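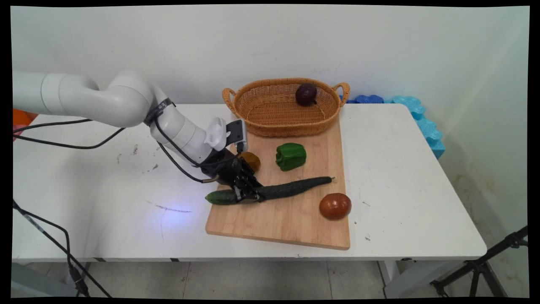
Figure 1. Arm with multi-fingered hand holding a cucumber on the cutting board. Camera module and cabling at the wrist.

Handout 6: Costing a Manipulation Workcell
Instructor: Obaidul Gazi
Read before the planning session. Bring your draft equipment list.

1. Scope

Most first budgets for a robot cell are a quote for the arm plus a guess. The arm quote is usually the most reliable number in the plan, and the one that needs the least of your time. These notes cover the remaining lines: the hand, sensing, mounting, cabling, furniture, test objects, spares, and the labor to put them together.

The running case is the Astwood cell, a single-arm tabletop station for handling produce. Use the same headings for your own list so that the lists can be compared in class.

2. Start from the task sheet

Write down the objects before opening a catalog. For Astwood the sheet covers whole vegetables and fruit of different shapes: long, round and lobed. A cucumber needs a grip near the middle and enough finger travel to close around it. A tomato limits grip force. A bell pepper gives an uneven surface and may turn as the fingers close.

For each object record mass, smallest and largest width, whether skin damage is acceptable, and where the object starts and ends. Payload is then computed as:

required payload = object + hand + adapter plate + wrist camera + cable load at the wrist

Students regularly leave out everything after the first term. A multi-fingered hand can weigh more than anything it will pick up in this task. Check the moment at the flange as well as the mass, with the arm at the farthest reach you intend to use.

3. Choosing the hand

Two options were compared for Astwood. The Dolis is a two-jaw gripper: low price, simple control, short lead time, few parts to wear. The Conen is a multi-fingered hand: higher price, more cabling, more software work, and a repair normally means sending the unit back.

If every object on the task sheet can be held with a parallel grip, buy the gripper. Pay for fingers only when a line on the sheet requires them, and write the number of that line next to the item in the budget. If the hand is bought for research on grasping itself, say so in the justification and do not argue it on throughput.

4. Lines that are commonly missed

Adapter plate. Bolt patterns on the arm and hand seldom match. Get a drawing from both suppliers before ordering.

Cables. Count power and data separately for the hand and each camera. Length is measured along the arm with slack at every joint, then down to the controller. Connectors at the wrist take the most strain - order a spare of each cable that crosses a moving joint.

Cable management. Straps, clips and sleeve. Cheap, but leave it out and the spare cables will be used early.

Camera supports. A wrist camera and a fixed camera see different things and most cells end up with both. Budget a stand or bracket for every fixed view, and floor space for its legs.

Table. Check stiffness with the arm moving at working speed. A light table will shake the fixed calibration.

Consumables. Produce is bought again and again. Enter it as a monthly cost, along with boards, baskets and cleaning supplies.

Safety. Emergency stop, floor marking, risk assessment hours.

5. Lead times

The Khondokar plan, handed out last session, allowed 3 weeks for the arm and 19 weeks for the hand. Both were ordered on the same day. The arm warranty started on delivery and ran for 16 weeks with nothing mounted on the flange. Order the slowest item first and ask whether the warranty can start at commissioning.

If your funding year closes in June, the delivery date matters more than the order date. Ask your finance office which one it counts.

6. Labor

Enter hours for mounting, wiring, calibration, driver setup and first grasp tests as separate lines. Do not combine them under "integration." A single line cannot be checked later against the time sheets, and it is the first line to be cut.

7. To hand in

Equipment list under the headings above, with supplier and lead time per item.
Payload calculation with the source of each mass.
One paragraph on the choice of hand, citing task sheet lines.
Spares list, priced.

Lists without lead times will be returned unmarked.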